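Reusable crates vs cardboard for regional produce runs
Packaging and Freight board, 11 replies, 3,258 views

dockside_ledger
We supply 2 wholesale markets, Plaltville and Clakmont, and everything goes out in single-use cartons. Purchasing wants a quote for pooled plastic crates by June. The deposit and wash fee are clear enough. I can't work out what loss rate to put in the model. Does anyone have real numbers from a short loop?

tare_weight
Depends on who holds the crate at the far end. On our Tromau lane the buyer decants on the dock and the empties ride back on the same truck. Losses there are small enough that I stopped tracking them separately. On lanes where the crate goes on to retail, I would not sign anything without a cap on replacement charges.

mixedpallet
Disagree on the cap. The pool operator prices it into the wash fee and you pay either way. Get dwell time per site instead. A crate that sits 11 days at a customer costs you more than one that gets stolen, and it never appears on the loss report.

tare_weight
It appears on the rental invoice if you rent by the day. It only disappears if you pay per trip. OP hasn't said which.

dockside_ledger
Per trip. El Ouafi is the only operator that quoted both, and the daily rate made no sense at our volume.

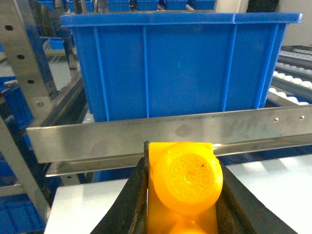
Per trip also means we take whatever body style the pool stocks. Cube utilization is my next problem. Our cartons have straight walls and fill the pallet footprint edge to edge. With a blue crate like this one, the rim flares out past the body at both ends, so the outside dimension on the spec sheet overstates what I can load. I have asked for internal dimensions and the nested height. Only the external ones came back.

mixedpallet
Ask for the rim dimension and the base dimension as separate figures. The rim sets your pallet pattern, the base sets your fill.

gross_net_41
Ribbed walls also mark soft fruit if you overfill. We went back to cartons for peaches and kept crates for roots and cabbage. Splitting by product made the return count easier too.

tare_weight
Marking is a fill height issue. We run peaches in ribbed crates with a liner and have no claims.

gross_net_41
Then add the liner to the cost per trip. It was more than the wash fee for us.

dockside_ledger
Liner goes in as its own line. I'll rerun it Wednesday with roots only and post the break-even.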